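June 2, 2020

The Pennington boxes are open!

I have been waiting for this since last July, when the county library told me the Pennington family papers had been moved out of deep storage and given a proper finding aid. 219 folders, and I got to request the first five. (I chose the letters from the feed store, naturally.) 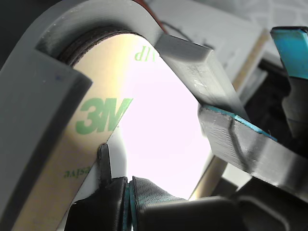 Can you see the papers without an appointment?

Only the published guide and the scanned ledgers are open to everyone; for the folders themselves you need to email the reading room first.

The guide is a joy to use. Series 2 is all business mail, and it is sorted by town, so I went straight to Trekden and found a whole run of orders for seed corn, plus a very cross note about a late wagon. I copied out every word!

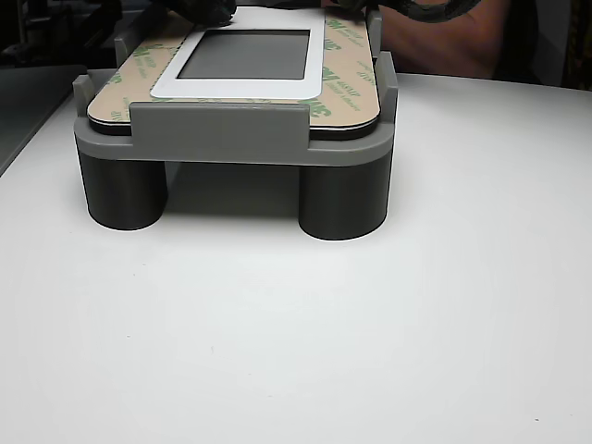 On the white tabletop.

I'm keeping my notes in Cindosus, a little free program that lets me tag each letter by sender and folder number. It took me around two evenings to set up and I already love it. My old system was index cards in a shoebox, and I once lost the whole letter M.
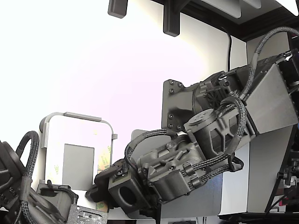

Next up is the Ganivel mill correspondence, which the guide lists as "partly water damaged, legible." I've asked for the two thinnest folders to start. If your people ever traded with the mill, send me the surname and I'll watch for it while I read.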